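Visit report: Drulik book printing plant, sports and business titles
Filed by Parvathi Hegde

The plant opens its doors to outside readers and small publishers one afternoon in November. The tour covers prepress, the press hall, the bindery and the sample room. I signed up to follow one title through production: Uvska, a memoir by a retired handball goalkeeper who now runs a chain of gyms. My interest was in how a text of this type is handled between final manuscript and finished copy.

Prepress

The memoir arrived at the plant as a set of page files with a separate file for the photo section. The preflight operator checks fonts, trim, bleed and image resolution, then imposes the pages for the press sheet. Two of the photo pages had been supplied in RGB and were returned to the publisher, Zomness, for conversion. The plant will convert files itself for a fee but prefers to have the publisher sign off on color.

Proofs are printed on an inkjet device calibrated against the press stock. The book uses a cream uncoated paper for text and a coated sheet for the photos. On the proof, the skin tones in the older match photos ran red. The operator said this is common with scans made from newspaper prints, and that the correction is done on the page file and never on press.

Press hall

Text sections run on a web press, covers and photo sections on a sheetfed machine in the next bay. Ear protection is required in both. Density readings are taken from a color bar in the trim area and logged at the console. During our visit the sheetfed press was down for a blanket wash, so the group saw only the delivery end.

The first run of the memoir is 859 copies. The number looked odd to me and I asked about it. The publisher takes advance orders through bookstores and clubs, adds a fixed margin for reviewers and damage, and prints the total without rounding. Reprints are then made in lots of 400. For a title with a short sales peak, this keeps warehouse stock low at a higher unit cost.

Bindery

Folded sections are gathered, milled at the spine and glued with a polyurethane adhesive. Earlier books in the same series used hot melt, and readers complained of pages coming away at the photo section, where coated and uncoated stock meet. The newer glue holds both papers but needs a longer cure before testing. Page-pull tests are made on copies taken from the start and end of each run.

I handled a finished copy of the previous title in the series, the business book by the rowing coach Khổng. It lay open on the table without being held, and the inner margin was wide enough to read comfortably. The jacket had a matte film that marked easily with a fingernail. The bindery lead agreed, and said a scuff-resistant film had been quoted for the memoir.

Content and editing

The final session was a talk by the series editor in the sample room. She described the memoir as 12 chapters, most of them on the gym business. Only the opening and the seventh deal with match play in any detail. In the sample chapter handed out, the account of the first lease negotiation is clear and gives real terms. The material on training is thinner and repeats points made in the introduction. An index is planned, which I would count in its favor, as few books of this kind have one.

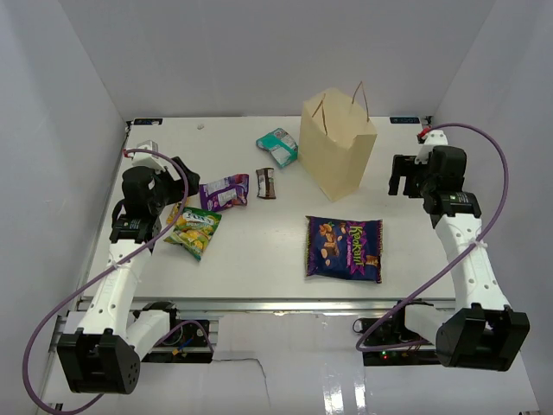

Practical notes for visitors

Closed shoes are required. Bags are left at reception. Photography is permitted in the bindery and sample room but not at the press consoles. The tour starts at 2 p.m. and takes most of the afternoon, with stairs between prepress and the press hall. Sample chapters may be taken home; bound copies stay in the building until publication.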